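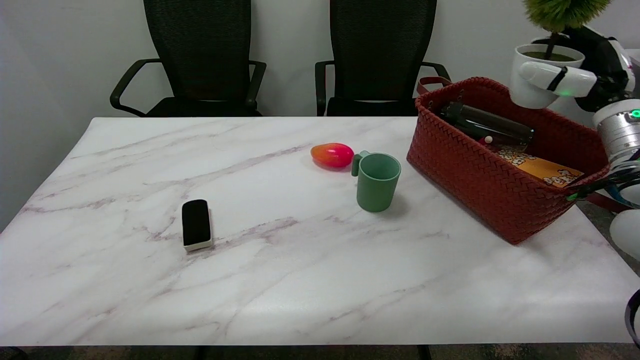

The robot's hand around a potted artificial plant, with a mug, a basket and other objects on the table.

The fault at Drevby's test room first showed up on a Monday in October. A two-armed machine running Trudia, the firm's control software, was told to let go of a mug and did nothing. Its fingers stayed closed for 373 seconds, until an engineer cut the power.

The log gave error 3333, a code the hand's maker, Muvton, lists as a lost signal from a finger joint. The software should have opened the hand slowly. Instead it held the last grip it knew and waited for a reading that never came.

Drevby went back through 457 earlier runs and found the same error in 2 of them. Both had cleared by themselves and had been passed as normal.

The cause was a worn cable near the wrist – a part supplied by Lepik and due for replacement at the next service. New cables have been fitted, and Trudia now stops the arm and sounds an alarm when a joint goes quiet. Staff must also keep their hands off the table while the arms are powered. Testing with household objects has started again at half speed.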